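**Drawer (furniture)** — a box without a lid that slides in and out of a cabinet, chest or desk. Pulled by a knob or handle. Usually runs on wood strips or metal slides.

Older ones: plain wood runners, waxed now and then. Joints at the front corners mostly dovetail. Swelling in damp weather is the usual complaint. 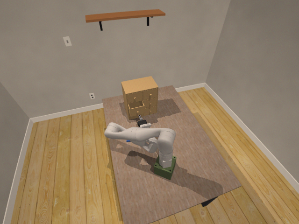
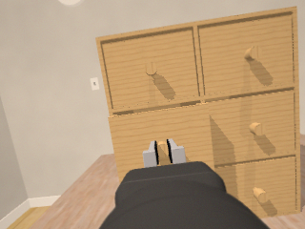
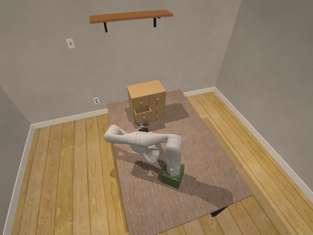
Small chests of drawers, wood.

Metal slides came later, cheaper and smoother. Skandeo sold a soft-close set rated for 30 pounds, tested to 2,000 cycles — low by todays standards. Lieselotte Hellwig's survey lists 188 regional types, nearly all of them pine or oak. Uwe Ruppert disputes 15 of these. Sorces needed for both.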